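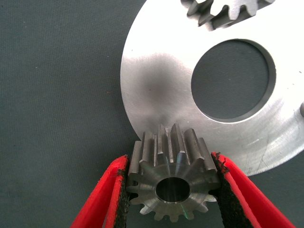

How long does it take a student team to get a robot arm to put a gear train together? At Ciltdale College it took the engineering club two terms, and most of the second went on one operation.

The club meets in the metalwork block after lessons and has 21 members, all on the second year of the mechanical course. Their entry for the Nurnia assembly contest is a cell called Toom. It has to pick gears from a flat work surface, bring each to its place and seat it without help. The club's technical lead, a student, and the lecturer who supervises the project spoke to us on March 11, 2025, between test runs.

The lead began with the rules. "You get a set of metal parts and a drawing. The parts may be laid out as you like within a marked area, but once the run starts you can't touch anything. If a gear is dropped you may carry on with the others. You don't get that one back."

Points are given for each part seated and for time. A run that ends early with every part in place scores above a slow one, but a fast run with a part missing scores below both. The club chose early on to ignore speed. "We set all the moves at a fixed low rate and left them there until August was out," the lead said. "Then we raised the rate on the long moves only. Anything near a part is still slow."

The fingers are the students' own design. They are red plastic, tapered towards the tip, with a black textured pad on each inner face. The first version had no pads. "Bare plastic on steel teeth was poor," said the lead. "You touch a few tooth tips on each side and that's all the contact you have. If the two sides don't line up, the gear turns as you close. With the pad, the tips press in a little and it stays where it was."

The pads wear at the edges. The club logs each closing of the gripper, and the present set of fingers had reached 962 when we visited. The lecturer would like to see them changed more often. The lead disagrees, on the grounds that fraying at the edge does not alter the part of the pad that carries the load, and that new pads shift the grip centre slightly and mean another calibration.

Much of the second term was spent on the pinion. It is a small steel part with long straight teeth and a round bore through it, and it can be gripped in several ways. The team tried gripping across the end faces, which left the teeth clear for meshing but hid the bore from the wrist camera. They now grip on the teeth, from left and right, with the bore in view.

"The bore is the feature we measure from," the lead said. "It's dark, it's round, and there's a bright ring of metal inside it. The software finds that easily. Tooth tips are harder. They all look the same, so if the count slips by one you don't know."

Meshing is handled by a search move. The arm lowers the gear until it meets resistance, backs off, turns the wrist by a small angle and tries again. It is allowed up to 10 attempts before the program gives up and goes to the next part. The lecturer described this as crude but easy to check. "I asked them for something they could explain to a judge with a pencil. A student can draw this on one sheet -- and they have done."

Lighting caused more trouble than the team expected. Machined metal has fine circular marks which catch a lamp and throw streaks across the picture, and a large disc does it worst. A single spotlight was tried first and dropped. The cell now uses diffuse light and a dark matte surface under the parts. "The background matters as much as the lamp," the lead said. "On the old white board the edge of an aluminium plate just went missing."

The supervisor's part in the work is limited by the contest rules, which allow advice but no code. The lecturer checks the wiring, signs the risk sheet and holds the key to the arm's enclosure. Members write the programs in pairs. One of each pair has to be able to run the other's work from the notes alone, and any program that fails this goes back.

A second cell, Fellow, is planned for next year's group. It will use the same arm controller but a gripper with 2 interchangeable finger sets, so that pinions and larger gears need not share one shape of jaw. The drawings are done. The parts have not been ordered, as the club is still waiting to hear whether the contest will keep its present limit on gripper weight.

Asked what remained to be done before the regional round, the lead listed the release move, in which opening the fingers can still drag a light gear off its seat, and the calibration routine, which takes too long to fit into the set-up time allowed. Work on the release move was due to start that evening.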